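Chamado: estimativa de abertura da garra instável em mesa branca
Componente: percepção / estimador de abertura
Projeto: Lenside
Prioridade: média
Estado: correção aplicada, em observação

Sintoma
O estimador visual de abertura devolve valores com saltos quando os dois dedos estão bem afastados sobre fundo claro. O controlador recebe a largura filtrada, interpreta o salto como fechamento parcial e reinicia a fase de aproximação. Com fundo escuro ou texturizado o erro não aparece. O registro do nó mostra a mensagem "width jump rejected" em rajadas e, logo depois, "tracker reinit".

Ambiente
Pipeline Nerbridge, ramo de integração, modelo de segmentação padrão. Calibração da câmera refeita em agosto, antes da abertura do chamado. Conjunto de teste: 1.525 quadros extraídos das sessões de Xolalpa. Desses, 186 apresentam o salto de largura.

Reprodução
Rodar o estimador offline sobre o conjunto, com o filtro temporal desligado. O erro é determinístico: os mesmos 186 quadros falham em todas as execuções. Com o filtro ligado o número de falhas visíveis cai, mas as máscaras continuam erradas. O filtro apenas atrasa o salto.

Investigação
Primeira hipótese: sincronização. Descartada. Os carimbos de tempo estão monotônicos e a reprodução offline não depende do relógio do sistema.

Segunda hipótese: exposição automática. Com ganho fixo, as máscaras melhoram um pouco nas bordas superiores dos dedos, onde o plástico preto fosco reflete luz e fica acinzentado. Os saltos permanecem.

Terceira hipótese: o detector de borda interna prende-se a elementos da mesa. Os mapas de ativação apontam nessa direção – o máximo sai da face interna do dedo e vai para transições fracas de tom no branco, em geral o limite de uma sombra larga entre os dedos.

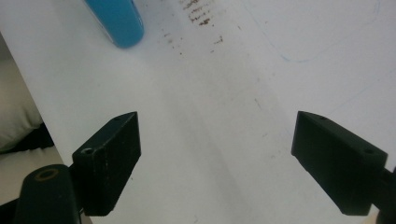 A busca da borda interna era feita na linha central da região de interesse, sem restrição de contraste mínimo. A transição entre dedo e mesa é muito mais forte que qualquer sombra, mas o código normalizava o gradiente por janela. Em uma janela que contém só mesa, a normalização amplifica o ruído e um gradiente fraco passa a competir com a borda verdadeira. Manchas marrons e traços finos de caneta no tampo produzem o mesmo efeito quando entram na região de interesse, embora com frequência menor.

Teste complementar: recorte da região de interesse para excluir o terço superior da imagem. Eliminou os casos causados por manchas e objetos sobre a mesa, não os causados por sombra. Recorte revertido, porque prejudica a detecção com a garra inclinada.

Causa
Normalização local do gradiente sem piso. O parâmetro existia na versão anterior do nó e foi perdido na migração do arquivo de configuração para o formato Ponddale. O carregador aceita a chave ausente e assume zero sem emitir aviso.

Correção
1. Piso de gradiente restaurado na configuração.
2. Busca da borda limitada à vizinhança da máscara de cada dedo.
3. Chave ausente passa a gerar erro na inicialização.
4. Reinício do rastreador somente depois de 6 quadros consecutivos rejeitados. Antes bastava um.

Verificação
Conjunto completo reprocessado com o filtro temporal desligado. Nenhum salto nos 186 quadros. Sem regressão nos demais. Latência do nó inalterada. Mais 400 quadros com fundo escuro foram processados para confirmar que o piso não suprime a borda quando o contraste entre dedo e mesa é baixo; todas as larguras ficaram dentro da tolerância.

Pendências
O piso está fixo no arquivo. Falta decidir se será calculado a partir do histograma na inicialização – a versão automática testada oscila com a mudança de iluminação e não foi integrada. Os registros antigos de Xolalpa ainda contêm larguras incorretas e precisam ser reprocessados antes de qualquer novo treino. Chamado permanece aberto até o fim do reprocessamento.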